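Teleop or hand guiding for bin picking demos?

gripperfish
Posted in Teaching & Demonstration, 9:40 pm
Hi all, I'm trying to settle on one way of recording picks before I go any further. So far I've got 135 demos from dragging the arm around by hand and I'm pretty fed up with it. The bin walls are in the way of my elbows, my picks come out jerky, and my hands are in half the camera footage! Has anyone switched to remote control partway through? Was it worth it?

mhuaman
Yes, and I wouldn't go back. We did 1,000 by remote last winter and the footage was so much cleaner. First fifty or so were awful, mind you. You lose all feel for contact and I kept squashing things into the floor of the bin.
Maritza

prairie_servo
Gotta disagree a bit. For anything flat or slippery I still favour hand guiding, you can feel the finger catch the rim. Our remote picks on round stuff had a lot of second tries in them, and the policy learned the second tries too. Throw those out, is my advice.

mhuaman
I'd keep them! A recovery is worth having, as long as it ends in a grasp. We kept 833 of our thousand and only dumped the ones where the operator just gave up.

prairie_servo
Fair, but then label them. Graham Horrocks on our crew didn't, and he spent most of June re-watching 1,477 clips. He's still grumpy.

gripperfish
OK, I'm leaning remote then, with labels. What are people putting in the bin? Mine's all one colour of block and I suspect that's too easy.

mhuaman
Mix it up: soft, round, long, see-through. And clamp the bin, please, or it creeps every time you bump a wall. Ours is below.
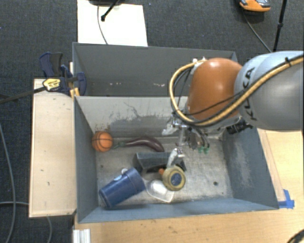 Finger at the edge of the round yellowish one, ball and eggplant still to go.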